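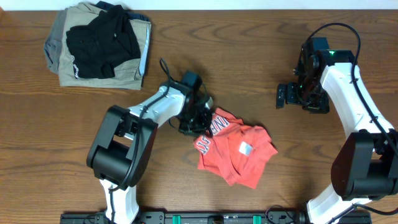

The wallet file that outlived its password

A wallet is a small thing to lose. The file that holds the keys to a coin balance is often smaller than a phone snapshot, and the recovery phrase that can rebuild it fits on an index card. The coins themselves are entries on a public ledger and stay there whatever happens to the hardware. What goes missing is the ability to sign a transaction that moves them.

Recovery firms sort their cases by what the owner still has. The largest group at Runivard, a recovery shop that works only on older desktop wallets, is made up of people who have the wallet file and have lost the password. The second group has part of a recovery phrase. The third has a damaged drive. A fourth group has neither file nor phrase, and Runivard declines those at the first call.

The password cases are the most mechanical. An encrypted wallet file does not store the password. It stores the private keys, scrambled with a second key that is worked out from the password through many rounds of hashing. The rounds are there to make each guess slow. A short random password can be found by brute force. A long random one cannot, at any price a customer would pay. Most real passwords fall between the two, built from names, dates and habits, and the work consists of turning those habits into a list.

Runivard asks for a written history before any machine is switched on. The form has 17 fields. It covers old passwords from the same years, keyboard layout, the language the owner was typing in, whether the owner tends to capitalize the first letter, and which symbols were required by other sites at the time. Keyboard layout matters more than customers expect. A password set on a laptop with one layout and retyped on another can fail with every key pressed in the right place.

From the form the firm builds a grammar: a set of base words, a set of endings and a set of rules for joining them. One job closed last November began with 2,940 base words and was solved with a doubled letter in the middle, a typing slip the owner had made twice when the wallet was created. The job took four months, nearly all of it spent revising the grammar. Machine time was a minor part of the bill.

Partial phrases follow different math. The common standard draws each word from a fixed list of 2,048, and the last word carries a checksum. With one word missing from a twelve-word phrase, and its position known, there are 2,048 candidates and the checksum throws out most of them. An ordinary computer finishes in moments. Two missing words give more than four million combinations, still a modest job. Each further word multiplies the work by 2,048 again, and by the time half the phrase is gone the search is out of reach. Scrambled order is a separate problem. Twelve known words in an unknown order can be arranged in 479,001,600 ways, which is practical to test if one address from the wallet is known.

Damaged drives go to conventional data labs. Osagie, a lab that also handles accounting servers and camera cards, takes an image of the disk before anything else and works only from the copy. Deleted wallet files can sometimes be carved out of unused space, provided the space was not written over. On older spinning drives the odds are fair. On solid-state drives the operating system usually tells the controller which blocks are free, and the controller may clear them soon after. A reformatted solid-state drive that has been in use since is normally a closed case.

Pricing is split. Runivard charges a share of whatever is recovered and nothing if the search fails. Osagie charges by the drive, starting at $440 for an image and a report, payable whatever the result. The share model suits owners with little cash and a large balance. It also gives the firm a reason to turn away small wallets.

The same model attracts thieves. A recovery firm that holds both the wallet file and the correct password can move the coins. Porkon, a software maker, sells a tool meant to narrow that gap. It extracts only the portion of the wallet file needed to test a password, so the firm can confirm a match without being able to spend anything. The method works for several older formats. It does not work for recovery phrases, where testing a candidate and holding the wallet amount to the same thing.

Owners who have been turned down are often contacted later by services that promise to reverse lost transfers or to pull keys from the ledger. The ledger does not contain private keys. An upfront fee payable in coin is the usual sign.

September 2026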